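Hanging heavy frames on plaster

gijs_m
Wall is old plaster, frame is 11 pounds. Adhesive strips or a screw?
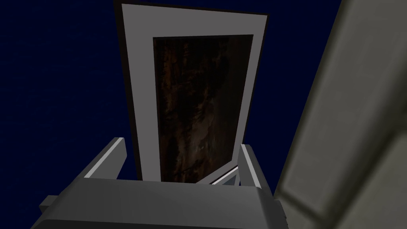

Venkatesh Menon
Screw into a stud. Strips let go in April when it gets humid.

sudheer_n
Disagree. Mine have held for 4 years. Clean the wall first.

gijs_m
No stud where I want it, so I'm leaning toward a toggle bolt.
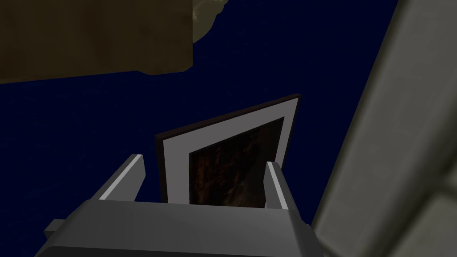

I'd drill slowly and put tape over the spot first. Old plaster cracks easily.

Venkatesh Menon
Toggle is fine. Skip the strips.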